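Workshop tips from the door team

Notes for whoever takes over the sim bench at the Bamitz club next term. Written in a rush before the Dastel heat, sorry for the state of it.

Save before you touch the joint limits. Every time. Name the file with the robot first, then the task, then your initials. Not "new new final".

Keep two copies of the Zikar house map, one clean, one to muck about in. The clean one never gets opened on the shared laptop. We lost a whole evening to a wardrobe someone had dragged through a wall.

Doors. Start the base further back than you think. Most of our failed runs were the body being too close and the arm having nowhere to go once the door swings. Half a step back, then reach. If the elbow starts hunting, stop the run, dont wait for it to sort itself out.

Turn the speed down to a quarter for the first go at any new handle. Boring but you see what the fingers are doing.

Friction on the fingertips: the default is far too slippy. We use 4 times the default for handles and put it back for cups. Write it on the whiteboard when you change it, the next group will not guess.

Watch the other arm. People stare at the one doing the work and forget the one that isn't. Park it properly or give it a job.

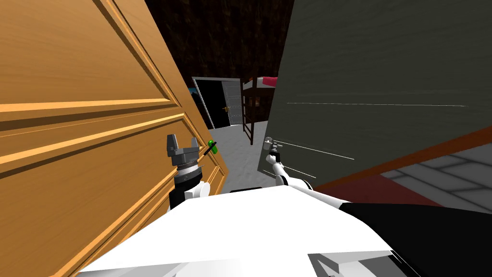
Rooms with a lot of furniture are slower to load, so do your tuning in the bare hallway map first and only then go to the bedroom ones. About 9 minutes to load on the old machine. Put the kettle on.

Scoring for the Jireš round is 6 attempts, best 2 count. So use the early ones to try things. No points for neatness, but a point off for hitting the frame, and the judges do look at teh log.

Wipe the keyboard. Crumbs in the space bar cost us a restart.

Odds and ends:
Spare mouse is in the biscuit tin.
Long extension lead goes back on its hook.
Charge the controllers overnight, not at lunch.
If the screen goes grey after a reset, press reset again.

More when I've found my other notebook.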